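Utton Arm Set-Up Guide
Section 5: Grip check with a plastic bottle
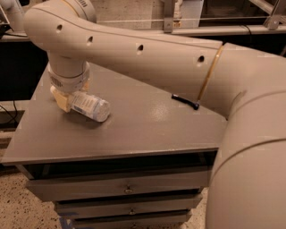 Complete this section after the gripper has been mounted and before any user program is loaded. Allow 11 minutes. The arm must be in Guided mode, with the Primside controller powered and the emergency stop within reach.

Use a capped, empty 500 ml plastic bottle. Do not use glass for this check.

1. Lay the bottle on its side on the work surface, clear of the edge.
2. On the controller, open Tools > Grip and select Soft Container.
3. Set the closing force to 5 N.
4. Jog the wrist down until the fingers are on either side of the bottle. Use Slow for the last part of the move.
5. Press Close and wait for the steady tone.
6. Raise the wrist until the bottle clears the surface, then release the jog key.
7. Hold the position and watch the grip reading. It should not drift.
8. Lower the bottle, press Open and save the result.

CAUTION: Keep hands out of the space between the upper arm and the work surface while the arm is enabled. The elbow swings wide when the wrist is low.

NOTE: A bottle held at an angle is acceptable. One that turns in the fingers is not - raise the force one step and repeat from step 4.

If code 284 appears, the fingers closed without reaching the set force. Check that the finger pads are seated, then run Zonotgate calibration again (Section 3).

Arms supplied with Trịnh finger pads can use up to two steps more force before the bottle wall dents.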